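Gruvomden cork table top, four months in

I've been putting off writing this because I wanted to live with the thing through a winter first. Our dining room has a radiator right under the window, and every table we've had in that spot has warped, split, or started to peel by March. So if you came here wondering whether a cork-covered table can take real life, I can tell you how ours has done so far, and what I'd do differently.

Some background. I teach a small evening sewing class at home, plus we eat there, plus my nephew does his homework there twice a week, plus the cat. The old table was glass (my idea, terrible, never again). It was loud, it was cold on the forearms, and every pin that fell on it skittered off to the far side of the room. My friend Nadja Aigner has a cork desk in her office and I kept running my hand over it whenever I visited, until she told me to go and buy my own.

I looked at two. The Otora is cheaper and comes in a darker color, but the cork is only on the middle panel and there's a groove where it meets the frame. I could just picture the crumbs. The Gruvomden has cork right out to the edge strip, and it was the bigger of the two, so that's where the money went. With delivery I paid 1,362, and that was before the felt feet, which are sold separately. At that price! Put the feet in the box, please.

Delivery was fine. It came in two flat packages, and the heavy one really does need two people. I had Benedikt Zwahlen from downstairs, who is strong but likes to start before reading anything, so we put one leg frame on backward and had to take it off again. There are 16 bolts, all the same length, thank goodness, and the little wrench they give you is decent. The instructions tell you to leave everything loose until the last bolt is in and then tighten in a circle. Do that. We didn't the first time, and the whole thing rocked like a boat.

It smelled for a bit. A sort of toasted, woody smell, not nasty, but strong enough that I opened the windows at dinner. Gone after the second week.

Now the surface, because that's why you'd buy it. I love it. It's warm to lean on, even first thing in the morning, and it's so quiet! You can put down a mug, a pair of shears, a stack of plates, and there's only a soft little thud. Pins stay where they land. Fabric doesn't slide away from you when you're cutting, and I've stopped using weights for anything smaller than a sleeve. One of my students, Liesl Wyss, used to bring her own rubber mat from home and she's quit bothering.

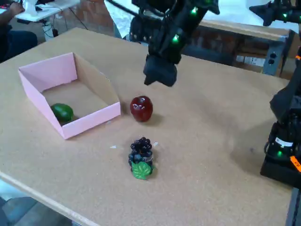 Cork top with the fake fruit and the pink box on it. The speckle is part of the look.

The speckled color hides a lot, and I mean a lot. Thread ends, toast crumbs, cat hair, all of it more or less vanishes until the light comes in low around four in the afternoon, and then you see everything at once and go running for the cloth. If you're a person who likes to see the dirt so you can deal with it, this may drive you up the wall. It suits me fine.

Stains next. The top is sealed, and the leaflet says to wipe spills within a few minutes. Water, milk, and tea have all come up with no trouble. Red wine left a shadow that faded after I went over it with dish soap. Turmeric did not fade. I have a yellow thumbprint near my chair from a lentil soup in January and I think it lives there now. I tried a paste of baking soda on it, which did nothing for the stain and took a bit of the shine off, so don't copy me.

Dents are the other thing people ask me about. Small ones spring back overnight, which I still find kind of magical. The sewing machine sat in the same spot for 18 days over the holidays, and its rubber feet left four shallow dimples. Three have come up since. The fourth I can still find with a fingertip, though I doubt you'd spot it. I keep a folded towel under the machine now.

Heat: don't. The leaflet is firm about this, and I've used trivets for every pan. I also iron on a separate board, even though it's tempting to throw a towel down and press a seam right there.

The wooden edge strip is the part I like least. It looks lovely and pale, but it's a little sharp along the top corner and it digs into your wrists if you sit close and type. I took fine sandpaper to my side, very gently, and it's much better. I shouldn't have had to on a table that costs this much. I wrote to the shop, Hofstetter, and a nice woman named Mirjam Aebischer wrote back and offered me a small credit, which I spent on the felt feet.

As for the radiator, nothing has warped and nothing has lifted. There's a hairline gap between cork and wood at the end nearest the heat, about the width of a fingernail's edge, and it was already there when I unpacked it. I'll keep an eye on it through the summer.

Would I buy it again? Yes, with the feet, and with the sandpaper ready. If you mostly eat at your table and you cook with turmeric, get a tablecloth too. I've ordered one in dark green, and it's supposed to get here next week.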